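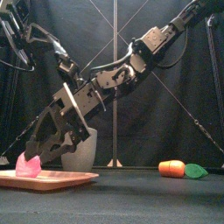

Workshop notebook – play table set, Walano bench

March 28, 2019

Picked up again on the table set for Endstead. They want a small collection of everyday things and play food that can live on one tray and be set out on a table in a few minutes. Most of today went to sorting, the tray, and making up my mind about the tabletop colour.

Tray

Staying with the light brown wooden one. It's shallow enough that a small kid can reach in from any side, and the raised rim does its job with round things. Inside length is 367 mm, inside width 171 mm. I measured twice, as the sheet from Plumgate had the outside size down as the inside and I'd already cut one liner wrong from it. The liner is scrap now. I've decided against a new one – things slide a bit on bare wood but it wipes down faster and there's nothing to peel up at the corners.

One corner of the rim had a rough spot. Sanded it with 240, then 320, wiped it, and put on a thin coat of the beeswax finish. Let it sit over lunch and buffed it. Feels fine to the thumb. Should go over the other three corners before the tray leaves the bench, even if they seem okay.

Pink soft piece

The pink one goes on the tray. Of everything in the set it's the piece I'm least settled on. It's slightly see-through, it crumples, and it bulges out when squeezed, and those are the reasons Endstead asked for something like it. The rest of the set is all hard shapes. Put it at the left end so the other end is free for whatever gets added.

Things to watch with it:
It picks up sanding dust. Keep it off the bench while the tray is being worked on.
Wash in lukewarm water with plain dish soap, pat with a lint-free cloth, air dry. No heat gun, no matter how much of a hurry we're in.
Don't store it under anything heavy.

I weighed it at 20 g on the small scale. Write that on the contents card so that whoever checks the set back in can tell if a bit has gone missing.

Grey cup

Tall, a little narrower at one end, matte with speckles. Good colour beside the wood. I had it on the tray first and it crowded everything, so it's now on the table just behind the far rim, where it can still be reached over the tray. Going to leave it there in the setting-out instructions.

Filled it to the brim in the sink and poured it off into the measuring jug: 454 mL. More than I'd have guessed. For the pouring activity we should say half full at most and put a line of tape on it, on the outside. Masking tape left a bit of residue when I tried it, so use the low-tack stuff in the second drawer. The residue came off with a damp cloth and some rubbing.

Carrot

The toy carrot is the easy one. Rounded orange body, flat green top shaped like a leaf. It lies happily on its side and the flat leaf gives you something to pinch. There's a faint seam across the body. I ran a fingernail along it and couldn't feel an edge worth filing, so I left it alone. If we end up ordering more from Mokoena, ask whether they can supply them with the seam in the same place every time. Not important, but the contents card has a little drawing and it would be nice if it matched.

Placed it off to the right, well clear of the tray. Closer in, it and the pink piece competed for attention. With some dark table between them each one reads as its own thing, and the first instruction on the card (find the carrot, put it on the tray) makes more sense when there's a bit of distance to cover.

Tabletop

Dark wins. I'd been leaning toward the pale top from the last set because it looks friendlier, but the light brown tray nearly disappeared on it. On the dark surface the tray edge is easy to pick out, and so are the orange and the pink. The grey cup is the weakest of the lot for contrast but still fine.

Downside is crumbs and dust. The dark top shows every speck. Added a wipe-down to the start of the setting-out steps as well as the end.

Setting out, as it stands

1. Wipe the table and let it dry.
2. Tray on the left, long side toward you, flat on the tabletop. No mat.
3. Pink piece on the tray, left end.
4. Cup upright behind the far rim.
5. Carrot on its side, right half of the table, leaf pointing right.
6. Read the card out loud once before starting.

Step 2 needs a better word than "long side toward you". Tried it on two people in the shop and one of them turned the tray the other way. A small drawing would fix it.

Packing

The box from the last set is too deep and things rattle. If the tray goes in flat at the bottom, the cup can lie on top in a cloth sleeve with the carrot beside it. The pink piece should have its own small tub with a lid, so it isn't pressed against the wood for weeks. Haven't got a tub the right size. Plumgate used to carry a short round one; check whether they still do and get two.

Still to do

Other three corners of the tray rim.
Low-tack tape line on the cup, then a wash to see if it holds.
Contents card: add the weight of the pink piece, fix the tray wording, redraw the carrot with the seam.
Send Endstead the corrected inside dimensions. They still have the wrong ones from the first sheet.
Ask Mokoena about spares and lead time. Last order took most of March.
Put the beeswax back on the top shelf with the lid on properly this time – it had a skin on it this morning and I lost a spoonful scraping it off.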